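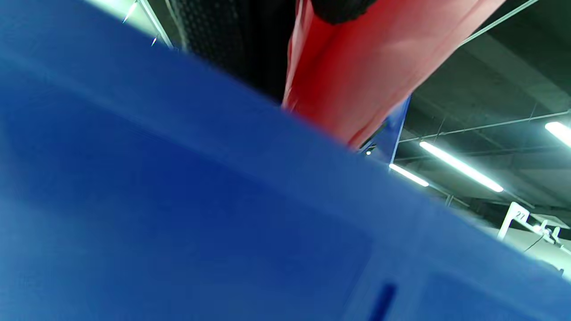
Station 27, seen past the blue surface.

Do you have written rules for bad takes when recording demos for robot training?
We do cloth handling with hand-held grippers and tracked gloves, and everybody on my shift has their own idea of what counts as a throwaway. I'd love a one-page standard I can tape up by Friday – does anyone have one they like?
Ritov

Lionel Leclerc
We went through this in March! My rule is that a fumble stays in if the person fixes it in one smooth move, and it goes out if they stop to think or talk. Write the reason down right away, while you still remember it (I never do an hour later).

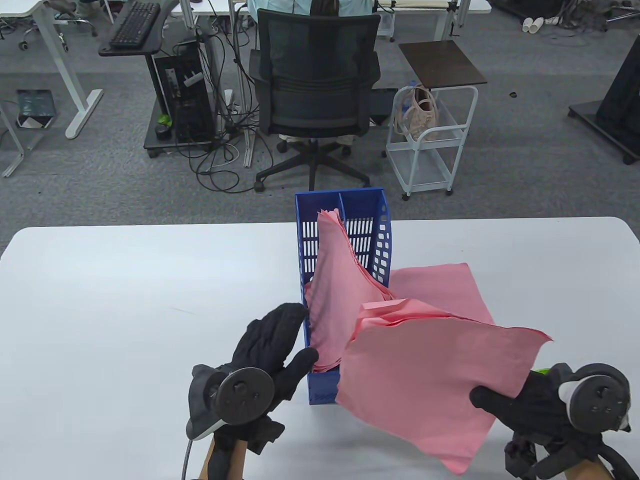
Cable checks matter more than the fumble rule, in my opinion. I had 149 takes in one batch and had to toss 11 for tracking dropouts, so now I tug every connector before I start. With a controller on each glove and a thin cable curling down off the left one, I'd also want a line in your standard about keeping cables clear of the cloth. Pink fabric bunched up in a file holder has plenty of edges to snag on – so put it in writing, and have people check again after every break.

Platulen
Just keep everything and sort it out later, storage is cheap.

Courtois
Please don't do that lol. I got handed 435 unsorted takes once and it ate my whole week. Label as you go.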